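The Parking Meter Vote

I run the Stockdale Local out of the back half of a dry cleaner's, which means everything I own smells like hot shirts. It's a four-page paper. I write the new businesses, the parking, the fun runs and the school lunch menus, and Kelly Tapley sells the ads and tells me when I've used the word "bustling" again.

The week I want to tell you about was in February, and the big story was the meters. The town wanted to put them on Olberg Street, two dollars an hour, and every shop owner between the bank and the bridge had gone completely nuts. I had 935 signatures on a petition sitting in a shoebox on my desk. Elsie Cropper had carried it in herself, in the sleet, and then stood there while I looked at it.

"You'll print them," she said.

"All the names?"

"Every one, Jade. People signed it to be seen signing it."

Kelly was making a face at me over Elsie's shoulder. We had room for maybe 100 names if we dropped the lunch menus, and you do not drop the lunch menus – I did it once and a man followed me through the grocery store.

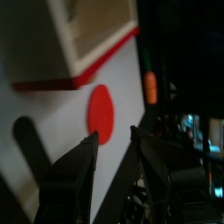 So I told Elsie I'd see what I could do, and she took that as a yes, and off she went. I started reading down the pages with a pencil. I wasn't checking up on her! I was only trying to work out how small the type would have to be. But on the fourth sheet I found my own name, Jade Dobson, in handwriting that was nothing like mine, with a curly J I haven't had the patience for since sixth grade.

I hadn't signed. I can't sign things, I'm the paper.

"Well," said Kelly, when I showed her. "It's a nice signature."

I put on my coat and walked over to Bulturura, which had opened at the top of Olberg Street in the fall. Larysa Holovko had put all her savings and some of her brother's into it, and she sold soup and a flat, salty bread that I would commit crimes for. I'd written up the opening and she'd taped it in the window, where the sun had already turned it yellow.

"Did you sign the petition?" I asked her.

"Of course I didn't. I want the meters."

"You want them?"

"Look." She pointed at the curb with her ladle. A green pickup was sitting out there. "He parks at seven and walks to his job at Skekari. He goes home at five. Every day, the same truck. Who can stop for soup?"

I said her name was on the second sheet. I'd seen it. She put down the ladle, and she said something long in Ukrainian, and then she gave me a bowl of soup on the house, which I took, so there's another thing I'm not supposed to do.

I called on Elsie after dark. Her granddaughter Freya let me in. Freya was twelve and had ink on her thumb, and when she saw the shoebox under my arm she turned the color of milk.

"Grandma's at choir," she said.

"That's okay. Could you write a J for me?"

She looked at the box for a long time. Then she sat down on the stairs and it all came out. Elsie had paid her a nickel a name to go door to door, and it was so cold, and there was a phone book right there in the hall.

"How many are real?" I asked.

"The first page," she said. "And Grandma."

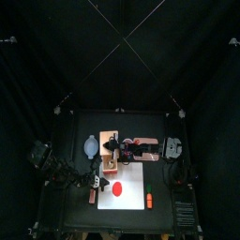 Two arms, some toys and a pair of crossed wires.

I walked home the long way, down Olberg and over the bridge. The meeting was at seven the next evening, and the paper went to the printer at noon. I could have written it up straight, and I'd have sold every copy. I thought about Freya on the stairs, and I thought about Larysa's brother's money too.

Kelly was still at the office when I got there, gluing down an ad for snow tires.

"So?" she said. "What are we running?"

I took the first page out of the shoebox and laid it on her desk. Then I put the lid back on the rest.

"These," I said. "And call Larysa. Ask if she'd like to write us a letter about a truck."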